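4.2 Wrapping the cups

Of all the household chores we looked at, packing cups was the one our participants had most to say about, and we have a soft spot for it ourselves. Each of the 28 households was asked to pack crockery the way they would before a move, with whatever cloth they liked best. Van Beek and Verbruggen had expected newspaper to win easily — most of us grew up with inky fingers on moving day — but soft fabric was the clear favorite for anything with a rim.

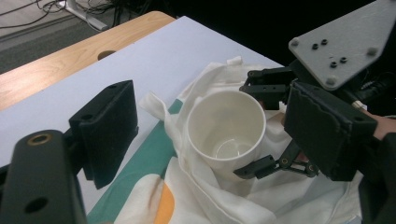 Figure 6. A plain white cup resting on and partly inside crumpled white cloth.

Cloth gathers into folds around a cup (Figure 6), and people told us again and again how much they liked that, even when it made for a bulky parcel. Four households went on to tuck a second cloth inside the cup as well, a habit we come back to in the next section.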